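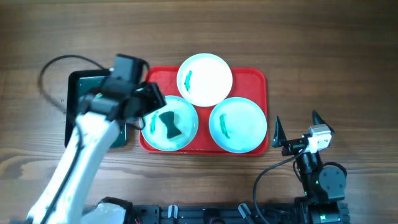

Do I have to pay to get my own records when my doctor leaves the practice?

Posted May 15, 2024 by mapleporch

My family doctor is leaving Setiawan Family Practice here in Givstead and moving to the Jokden clinic across town. I want to follow her. I called Setiawan to have my chart sent over and the front desk told me there is a copy fee. Then they mailed me an invoice for 298 pages. I didn't ask for paper. I figured it would go computer to computer.

Both offices use Evex for the patient portal, and I can see my lab results and visit notes in there, but only going back 3 years. The older things, including a surgery report I know the new office will want, don't show up at all.

My first appointment at Jokden is in November, so I'm not in a rush, but I also don't want to pay for something I don't need. Can they charge me? And will my portal account just move over with me?

tallgrass_rn

I worked in a medical records office for a long time, in a different state, so check the details where you live.

There are two separate kinds of request and front desks mix them up all the time. One is you asking for a copy for yourself. The other is one office sending records to another office so they can treat you. Practices are often allowed to charge a fee for the first kind. For the second kind, many don't charge at all, but it depends on the state and on the office's own policy. It sounds like yours was entered as a personal copy.

Call Jokden and ask for their new patient release form. Fill it in with Setiawan's name and fax number, sign it, and let Jokden send it. Then call Setiawan, ask for the records person and not the front desk, and tell them to cancel the first request. Get that in writing or in a portal message.

On the form, don't check "entire chart" unless the new doctor asked for it. Most want recent visit notes, labs, imaging reports, medication list, shots, and any surgery reports. Write the surgery in by name with the year if you know it. Old reports are sometimes scanned into a different system and won't go out unless somebody looks for them.

Offices generally have 30 days to answer a request you make for your own records. A transfer between offices may not have the same clock on it, so start by the end of summer.

The portal is a separate matter. Your login belongs to the practice, even if the company behind it is the same. Expect to make a new account at Jokden. Download what you can from the old one first.

bikelane52

I paid 100 dollars for mine a few years ago and the new doctor never opened the envelope. Call and complain.

mapleporch

Thanks. Jokden is mailing me the form, and Setiawan's records person said the invoice will be voided once they have it. She found the surgery report too, it was under my old last name.

Contact us | Copyright 2024 | Back to top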